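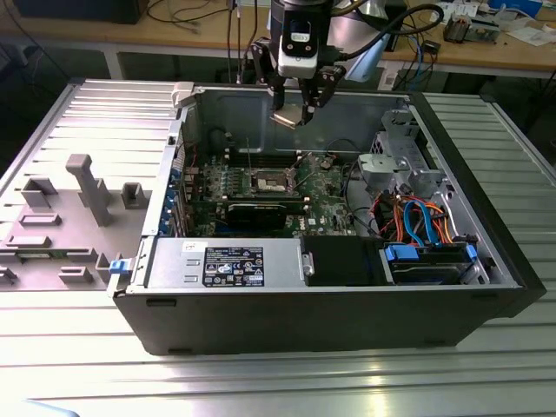 Repair statistics flatter the industry, according to Vibeke Laxdal, because they count the machines that come in and ignore the ones that stay in closets. Her figures for the town of Norkska put 882 retired desktop computers in storage against 101 brought to a shop last year.

The gap matters to second-life programs, which depend on steady intake. A desktop is the simplest office machine to return to service. Memory, drives and power supplies follow common standards, and most towers open from one side. Boards and processors are harder to match, as socket types change every few years.

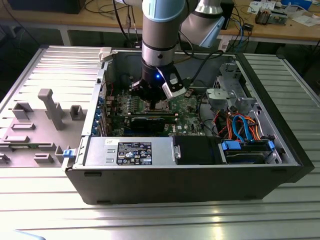
A desktop tower laid on its side, with the motherboard exposed.

Thorlacius, a refurbisher in Bukov, sorts incoming units by board type before testing. Units that fail at power-on are stripped for parts. The rest get a memory check, a drive wipe and a new clock battery. Shipping is the largest single cost, and the company turns down lots of fewer than 15 units from outside the district. A pallet sent from Pornstead can cost more than 200 dollars to move.

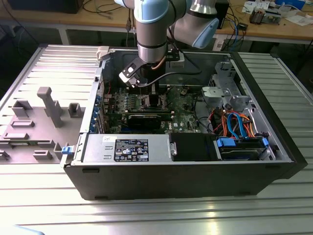 Freight is the wrong thing to blame, Florante Mangubat argues, when offices hold equipment until its memory type is out of production. He wants a fixed release date written into each purchase contract. Thorlacius begins a trial of such contracts in June.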